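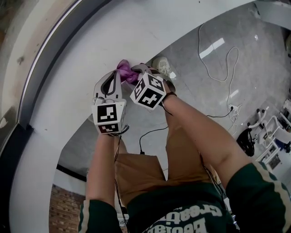

The purple cloth and the big white curve.

How to wipe down a curved white counter (and love doing it)

I have a real soft spot for the curved counter. It's a beautiful thing when it's clean, all that smooth white going round in one sweep, and it takes so little to get it there! Flat desks you can do half asleep. A curve wants a bit of rhythm, and once you've got the rhythm you'll be volunteering for it.

What you'll need

Knitted cloths, 2 of them, one to use damp and one to keep dry
A spray bottle of lukewarm water with a small squirt of dish soap (ours holds 487 mL, an odd size, but it fits the hand so well)
A soft dry brush, a clean paintbrush is perfect
Cotton buds for the slots

I'm a huge fan of a coloured cloth on a white surface. You can always see where you left it, and a purple one cheers the whole job up. The knitted kind has enough texture to grab dust without scratching, and it folds into a nice fat pad.

Step 1. Clear and dust

Move pens, cups and papers right off the counter, not just along a bit. Run the dry brush around any grilles and vents while everything is still dry. Damp dust turns to paste in the slats and then you're there all afternoon with a toothpick (ask me how I know).

Step 2. Fold the cloth

Fold it in half and in half again so you have a pad with 4 layers. Spray the cloth, never the counter, and especially never near an opening. If you can squeeze a drip out of it, it's too wet.
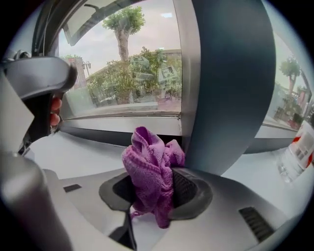 Step 3. Follow the curve

Start at one end and pull the cloth towards you in long, overlapping arcs, letting your arm swing from the shoulder. Move your feet as well! Leaning way out to reach the far side gives you a sore back and a streaky finish. When the pad looks grubby, refold it to a clean face and carry on from where you stopped.

Go around the rims of the openings with one finger wrapped in a corner of the cloth. Cotton buds do the narrow bits. While you're next to the window, give the sill a wipe too, it only takes a second and the greenery outside deserves a decent ledge to be admired from.

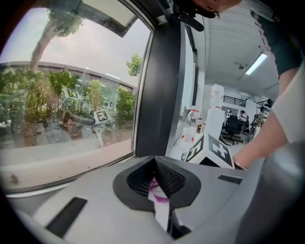
Mägi Rooms, Gondosbridge: Interiors Care Team

Step 4. Dry and check

Buff with the dry cloth straight away, same direction, same long arcs. Then crouch until your eyes are level with the surface and look along it towards the light. Smears you couldn't see standing up will jump right out. Breathe on them, buff, done.

Povilas Jankauskaitė asked whether paper towel will do. It will at a pinch, but it leaves fluff. Wash your cloths on warm without softener, which makes them slide over the dirt.

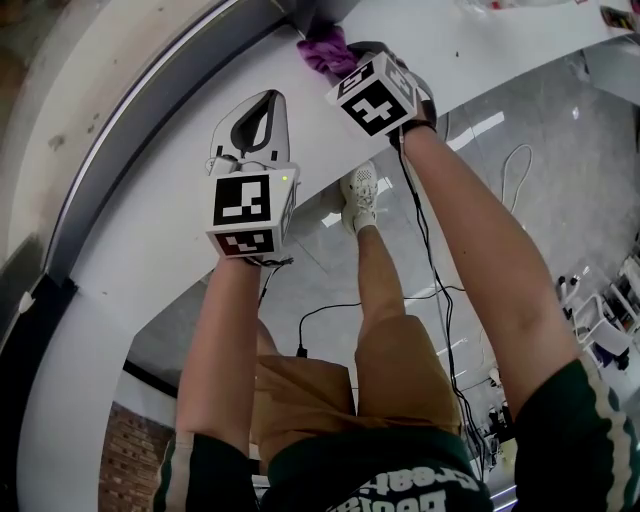 Both arms out over the curve, cloth on the counter.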